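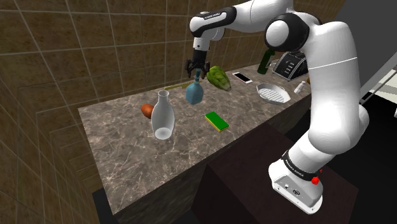
A long marble countertop with a wall behind it.

Zaketdale council opens kitchen grant to renters

August 6, 2022

Renters in Zaketdale can now apply for help with the cost of replacing old kitchen fittings, after the town council voted to widen a grant that had been limited to homeowners.

The grant covers up to 30 percent of the bill for sinks, countertops, cabinets and wiring. Tenants need written permission from their landlord, and the rent may not be raised because of the work for two years after it is finished.

The council received 112 applications under the old rules and approved 50 of them. Most of the rejected requests came from people who did not own their homes, said housing officer Rania Atallah.

"We were turning away the people with the oldest kitchens," she said. "Some of the apartments near Brultutton Road still have the original wiring."

Council member Fares Harb voted against the change. He said landlords should pay for repairs to their own buildings and asked for a review next July.

The neighboring town of Skudby has had a similar program for four years – there, the average payment is $3,206.

Forms are available at the housing desk in the Daher Building and at the public library. Applicants must include two written estimates and a copy of the lease. Work that has already started does not qualify.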